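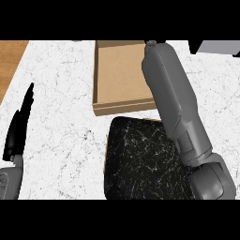

The Long Wait for Cheap Heat

November 29, 2021

The district heating scheme at Lalalow has been about to start for so long that the billboard announcing it has had to be repainted. It stands at the edge of the old brickworks, facing the road, and promises warm homes from warm ground. The developer, Thampi, wants to drill two wells, bring up hot water from deep below the town, pass it through a heat exchanger and send the heat along buried pipes to 4000 homes. The cooled water goes back down the second well. On paper it is a lovely idea, and I would like it to be true.

I have read the paper. I read it twice in October, along with the consultation summary and the appendix on pipe insulation, which is the best-written part. What I could not find was a clear answer to the first thing any household would ask: what will my bill be?

Thampi says bills will be "competitive with existing fuels." Competitive is a soft word. Gas prices have jumped all over the place this fall, and a heat contract signed now would last 15 years. If the rate is tied to the price of gas, as a footnote in the financing chapter suggests it may be, then people in Lalalow will be heating their homes with water from under their own feet and paying as though it came through a gas pipeline. The company told me the final formula is still being worked out. It was still being worked out last year, too.

Then there is the matter of the ground itself. Deep geothermal depends on finding water that is hot enough, in rock that lets enough of it through. Temperature is the easier of the two to predict. Flow is where projects go wrong, and you don't learn the flow until you have paid for the hole. The Lalalow estimate rests on survey lines shot decades ago by people looking for oil, plus records from a single test bore at Brokon, 10 miles up the valley. The Brokon bore was never pumped for long. A couple of geologists I spoke with called the estimate reasonable, and both of them then asked not to be quoted by name, and I leave readers to make of that what they like.

Supporters will say every energy project carries risk, and they're right. My quarrel is with who carries it. Under the draft agreement, the town pays for the pipe network up front and Thampi pays for the wells. If the wells disappoint, the company may fall back on gas boilers to make up the shortfall, and the town may not refuse. So there is a version of this story in which Lalalow borrows money, digs up its streets for two winters and ends up with a large, shared gas boiler. The brochure does not dwell on that version.

The citizens' campaign against the scheme, which goes by Undo, has problems of its own. Its leaflets warn of earthquakes and poisoned wells in the same breath, with no sources for either. Small tremors have been recorded at some geothermal sites elsewhere, mostly where rock was fractured under high pressure. The Lalalow plan doesn't call for that. Undo knows this, or ought to, since it's on an early page of the same document its members wave around at meetings. By shouting about tremors they have let the pricing chapter pass almost without a question, and Thampi must be grateful.

I did go and look at a working system, a smaller one, in a town that asked me to leave it out of this. The heat was steady. The plant room was clean and rather dull, just pumps and a row of dials. The people I talked to on the nearest street liked having no boiler to service. They also said they couldn't switch supplier, couldn't make much sense of the standing charge, and had waited most of a week for a valve to be replaced last winter - a small complaint, unless it's your valve.

The town council votes on the pipe loan before the new year. Members have been given a summary of the agreement, with the price formula marked "to follow." Council staff say the full text will be available for inspection at the town hall during office hours, once Thampi has approved it for release.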